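Timden Baseball League – Statistics Support
Ticket 361
Subject: Errors credited to the wrong fielder in Roson v Gilura box score
Status: Resolved
Handled by: Tahsin Khan

Reported 10:20. The Roson club scorer states that the published box score for the January indoor fixture charges two eighth-inning errors to the shortstop. The paper scoresheet charges both to the third baseman. The final score is correct.

10:45. Scoresheet received and compared with the league record. The discrepancy is confirmed. One run is also shown as earned which the official scorer had ruled unearned, and the Gilura pitcher's average is affected accordingly.

11:30. Substitution log examined. The two infielders exchanged positions at the start of the eighth, and the change was entered after the first batter of the inning had been recorded. The scoring software therefore retained the earlier positions for all plays up to the next change of side.
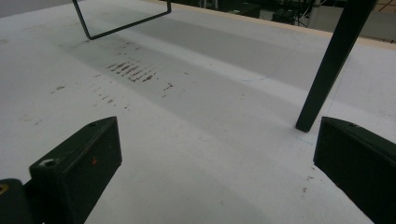
White tabletop.

12:10. Position change moved to the head of the inning and the play-by-play recalculated. The errors now appear against the correct player. The earned run did not update.

13:40. Earned run amended by hand under the scorer's ruling. Box score republished and both clubs notified.

14:15. Gilura reports that the old figures remain on its team page. The page holds a stored copy of the season table. Copy cleared; the club has confirmed that the corrected figures are displayed.

Further action: the remaining 28 fixtures in the Gunawardena Cup have been checked for late position changes. One further case was found and has been opened as ticket 368. Scorers are asked to enter all defensive changes before the first pitch of the inning. Any request to alter a scoring decision itself should be sent to the official scorer and not to this desk.

Ticket closed 16:05.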